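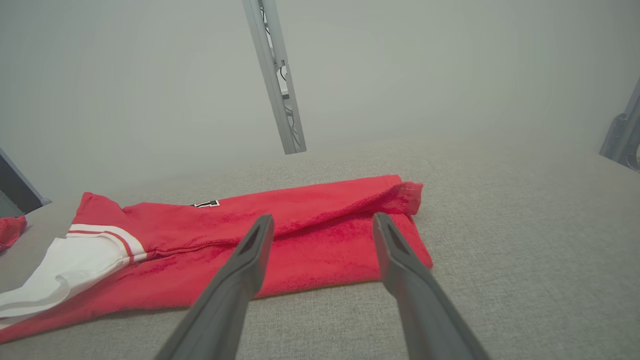

## Garment folding: progress on the demonstration set

June 16, 2022

The folding set passed 1560 accepted demonstrations at the end of last week. Collection began in March on a single station at Turgate, and a second station of the same layout has since been added. Both are running the same recording build, and episodes from the two are pooled without a station tag in the training split. The tag is kept in the metadata for anyone who wants to separate them.

An episode starts with one garment placed on the padded surface and ends when the operator releases it and both arms have returned to rest. Operators drive the two arms from the leader pair and work from the live views only. The wrist views are used for the grasp itself and the head view for everything else, including the check that the folded item is inside the working area. Joint positions, gripper opening and all camera streams are written together and share one clock.

Most of this month's work has been on tops. Towels and flat cloths were finished earlier and gave few problems. Sleeves and hoods are harder for two reasons. The fingers often pick up one layer where two were wanted, and a hood will slide back over a finished fold when the arm lifts away. Operators are asked to correct such faults within the episode if they can do so in a few moves. Recoveries of this kind are kept and marked as such. Episodes in which the item leaves the surface are stopped and discarded.

Red items were over-represented in the first batches, which came from one bag of clothing. Jaber has drawn up a rotation list so that colour, size and starting pose change between episodes. The list is printed at each station and should be followed in order, even where it means folding the same item twice in succession.
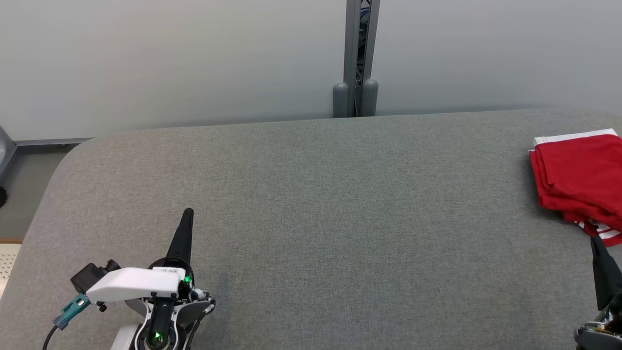

Start positions have been widened too. Earlier episodes nearly all began with the garment near the middle of the surface, and the first policy trained on them reached for the middle regardless of where the item lay. The list now includes placements to the far left and far right, where one arm has to do most of the early work and the other waits. Placements that hide part of the garment from the head view are allowed, provided at least one wrist view shows it once the arms begin to move.

Review is done in Staria. Each episode is watched at double speed by someone other than the operator who recorded it, and is given a pass, a pass with recovery or a reject. In the last review round 47 episodes were rejected. The usual cause was a long pause before the first grasp, followed by dropped images on one wrist stream. The dropped images were traced to a worn connector, which has been replaced. Pauses are a matter of habit: please plan the fold before starting the recording, and leave the arms still until you are ready to move.

A new policy is being trained on the pooled set and will be tested on garments held back from collection. Results will be reported by garment type, with tops given separately from flat items. No change will be made to the episode format before then. The Orkura export still writes gripper opening in the old units, so anyone using it should convert before mixing those files with the current ones.

Marlies Brunner has taken over the station timetable. Requests for operator time should go to her and should give the garment group, the number of episodes wanted and whether recoveries are to be included. Training for new operators takes one morning, and practice episodes are stored apart from the main set.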